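Prillard Technical College Forums
Robotics Practicum > Second-Year Projects > Two-Arm Simulation

Thread: Exercise 2, scoring rules and open questions

Seema Semwal
Course Coordinator
Posted 9:10 a.m.

This thread replaces the notice posted in the general section. All questions on Exercise 2 should be submitted in this thread so that every team receives the same answer.

The exercise is carried out entirely in Pritier. Each team will train a controller for the two-arm table task using the gripper-side views supplied with the course package. The blocks are small, and teams are advised to check at full resolution that their detector finds them before any training is started. 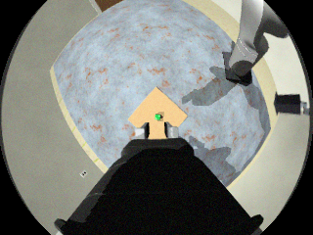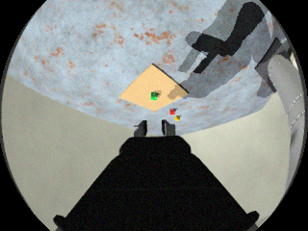
Marius Pop
Posted 9:42 a.m.

On behalf of Team Dorov, I would like to request clarification of the limit of 3000 training episodes. The handout does not state whether episodes that end in a simulator error are counted. Our team lost a large part of an overnight run to a physics fault, and we would prefer not to have those episodes charged against our allowance.

Seema Semwal
Course Coordinator
Posted 10:05 a.m.

Episodes that end in a logged simulator error are not counted. The log must be attached to the submission. Episodes stopped by hand are counted, whatever the reason.

Gheorghița Moldovan
Posted 11:30 a.m.

I wish to register an objection to the lens rule in section 4. Teams are required to train on the uncorrected wide view, in which straight edges come out as curves toward the sides. Correcting the distortion is standard practice and was taught in the first term. Prohibiting it appears to penalize teams for applying the course material.

Yoga Halim
Posted 11:58 a.m.

I respectfully disagree with the previous post. Correction is easy to apply and hides mistakes in calibration. Last term our team corrected every frame with the wrong coefficients and did not notice until the final demonstration, when the arm closed well to one side of the block. With the raw view, a team must at least look at what the camera provides.

Gheorghița Moldovan
Posted 12:20 p.m.

The difficulty described above is a calibration error and could be addressed by a calibration check. It does not justify a ban for all teams. I would also point out that the fixed overhead view may be corrected under the same rules, and no explanation is given for the different treatment.

Traian Jitaru
Laboratory Supervisor
Posted 1:15 p.m.

The difference in treatment was an oversight in the handout. The rule was written before the overhead view was added to the package. The following wording will apply to both views:

Training input must be uncorrected. Corrected frames may be used for analysis and for figures in the report.

I recognize that this does not meet the objection raised by Ms. Moldovan. The matter can be reviewed for the spring section. Changing the rule at this stage would be unfair to teams that have already completed their training runs.

Marius Pop
Posted 1:40 p.m.

Thank you. Two further questions. Will the cast shadows be left on during evaluation? Our detector performs noticeably worse when an arm's shadow falls on a block. Secondly, are the starting positions the same for every team?

Traian Jitaru
Laboratory Supervisor
Posted 2:25 p.m.

Shadows remain on. Every team will be evaluated on the same 24 starting layouts, which will not be released in advance. Each team is allowed 2 attempts at the full set, and the better result is recorded.

Yoga Halim
Posted 2:51 p.m.

May the controller be changed between the attempts?

Traian Jitaru
Laboratory Supervisor
Posted 3:04 p.m.

Parameters may be changed. The network may not be retrained.

Gheorghița Moldovan
Posted 3:30 p.m.

I accept the revised wording for this term and request that my objection be recorded for the spring review. Team Bucur will include a comparison of corrected and uncorrected input in the appendix to its report, if that is permitted.

Seema Semwal
Course Coordinator
Posted 3:47 p.m.

It is permitted and does not count toward the page limit. The objection has been recorded. A revised handout with the new section 4 will be placed in the course folder this afternoon, and teams should discard the earlier version.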